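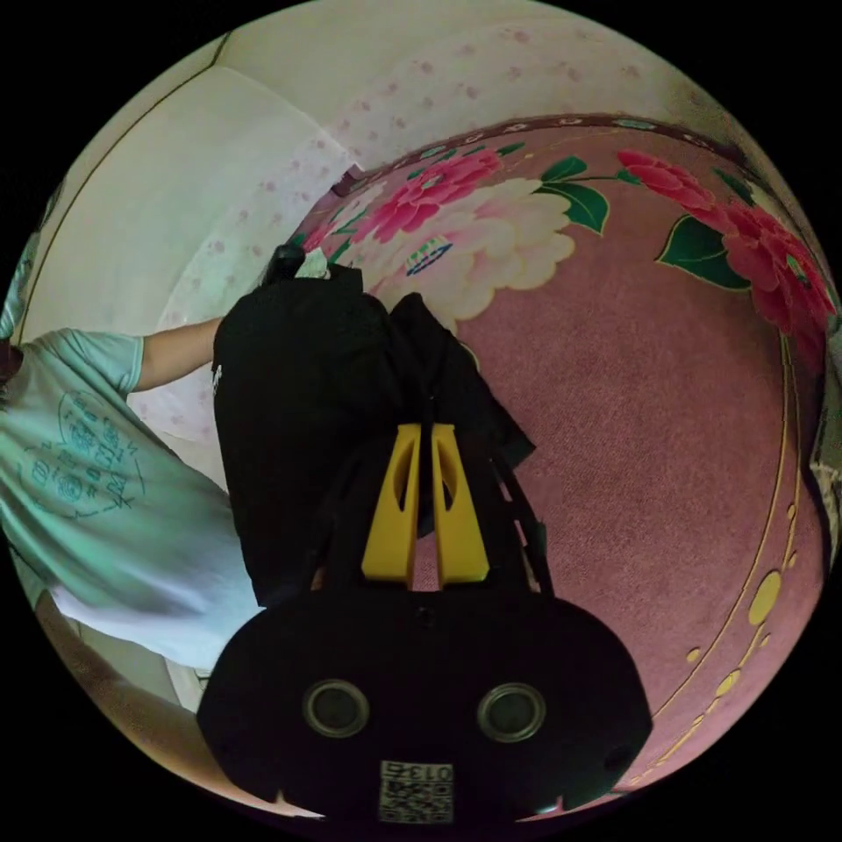
Every spring the equipment request lands on my desk, and every spring the line for robot arms is longer than the line for anything that goes around them. This year's came from our Holroyd site, and it asks for five arms to fold and bag clothing returns. The vendor, Zudent, promises they will pay for themselves in 2 years. I have read that promise before, with a different logo on it.

My trouble is with the word "fold." A vendor demo uses a square towel on a flat table under good lights. Our returns bins are full of black garments with straps and tags sticking out of them, balled up the way a customer stuffed them in the bag. Cloth slumps. It hides its own edges. A pair of gripper fingers can pinch a dark lump of it well enough, and then you have a pinched lump, which still has to become something a person would pay for.

So where does the skill come from? From people handling cloth, over and over, with the tool in hand, in ordinary rooms with patterned rugs on the floor. That is slow work and somebody has to be paid for it. In the Zudent quote it shows up as "onboarding," one line, no hours attached. Our Claddale site signed for something similar last October and budgeted 40 hours of it. They logged 759 before they quit keeping track, and the garments with straps still went to a human.

Then there are the small parts. Fovuvel, who quoted us against Zudent, wants $1,408 for a set of replacement fingers -- fingers! -- and won't say in writing how long a set lasts. I asked twice.

I'm not against buying the things. I'd buy one, put it beside the worst bin we have, and write down what it costs for a full season, labor included. If the vendor won't sell one without the other four, I'd like that refusal in the file when the request comes back next spring.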